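Ticket 448 - Open day demo, laundry station, Bultthorpe
Opened by: Kavitha Mudaliar
Assigned to: Yi-an Kong
Status: Monitoring

Left gripper reports a force warning during the basket carry. First logged 12/02/2021 in rehearsal for the visitor demo. Arm does not fault, but the sequence pauses 19 seconds and has to be resumed from the console.

Kong: Reproduced with two garments in the basket. Warning comes up in the hold step, both grippers closed. 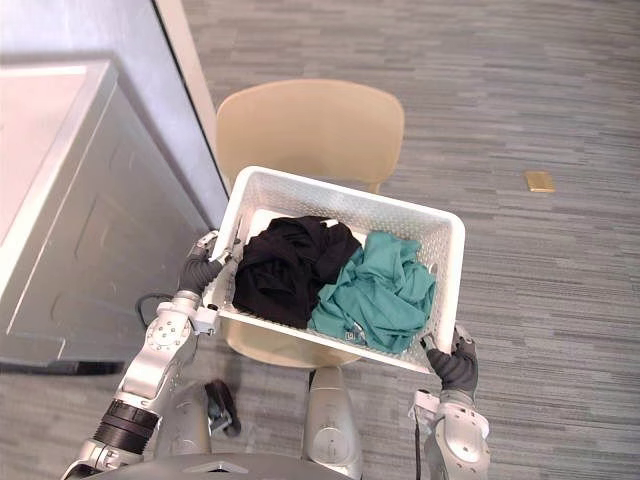

Hold step, basket over the chair, left gripper on the short end.

Kong: Grip force limit was still at the bench value. Raised to 80 percent, reloaded the carry program, restarted the controller. No warning in the next run - leaving the ticket open until the Astetthorpe group has been through.

Psarras: Please keep the old limit in the notes. We need it for the June visit.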